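Consignes de collecte à la pince, vous les appliquez vraiment ?

mirabelle_k
Je relis la fiche Ponduteo pour les sessions de tri sur table. Règle 2 : aucun texte lisible sur les objets. Règle 5 : fond neutre. Sérieusement, qui arrive à tenir ça chez les gens ?

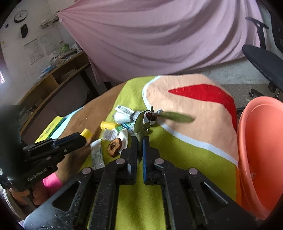
Combien de temps doit durer une prise selon la fiche ?
20 secondes minimum, pauses non comprises.

tonio71
Le fond neutre, c'est une lubie de bureau. On veut des pièces normales ou on veut un studio ? Chez Plirnwood ils ont tout rangé pendant un mois, et le modèle se perdait dès qu'une chaise traînait.

B. Tejada
Pas d'accord. Le texte sur les emballages, passe encore. Les murs, c'est autre chose : un nom ou un visage, ça ne se rattrape pas après 600 prises. Le drap tendu est le strict minimum, et je doute que ça suffise.

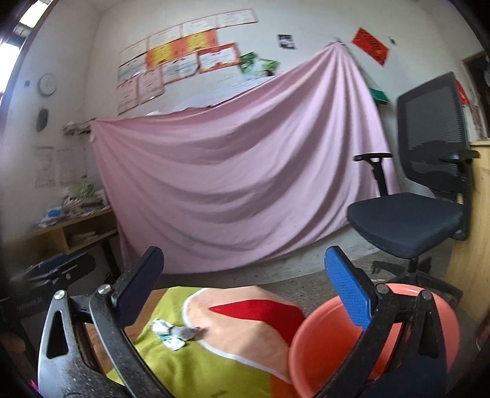

Pince ouverte au-dessus du tapis, drap rose drapé au fond.

mirabelle_k
Donc le drap protège quoi, au juste ? Il reste des cadres au-dessus. Soit on couvre tout, soit on écrit dans la règle qu'on floute au traitement et on arrête de faire semblant.

guigui_sav
Guillot floute tout d'office, paraît-il. Je demande à voir. Dans le lot qu'ils nous ont passé en novembre, 71 prises n'avaient aucun flou et personne n'avait signé la fiche de contrôle.

tonio71
Et vous croyez que Zutamance fait mieux ? Leur norme interne tient sur une page, dont la moitié pour le logo.

B. Tejada
Une page lue vaut mieux que trente pages au fond d'un tiroir. Chez nous j'exige trois choses : accord écrit de l'occupant, objets variés d'une série à l'autre, doigts ouverts en début de prise.

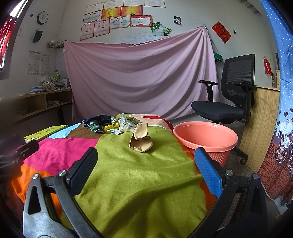 Le reste, je laisse à l'opérateur. Par contre l'accord écrit se range avec les données, pas dans la boîte mail du chef.

mirabelle_k
« Objets variés », ça veut dire quoi ? Si on remplace un papier froissé par un autre papier froissé, c'est varié ?

B. Tejada
Pour moi non. Pour la fiche, oui, et c'est bien le problème.

guigui_sav
Quelqu'un a la version 2 du document ? Le lien est mort.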